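Dumpling day, the gallery

Quick post, more to come when I get a minute. Kitchen at Pendik, 14th August, a whole afternoon of folding and steaming. Dough recipe is Paula's, 425 g flour, rest it 60 minutes, dont skip that.

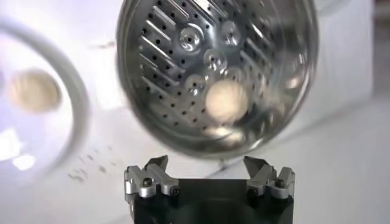

Photo: Paula Jitaru / Oltico

The steamer basket — stainless, round, holes all over the bottom. One pale round thing in there, blurry but you get the idea. I love the shine on the metal.

Oil the basket first or line it. Lid on, 7 minutes, no peeking. Dipping sauce was soy, vinegar and a bit of chili, gone to fast to photograph.

Next batch in September — bring a apron.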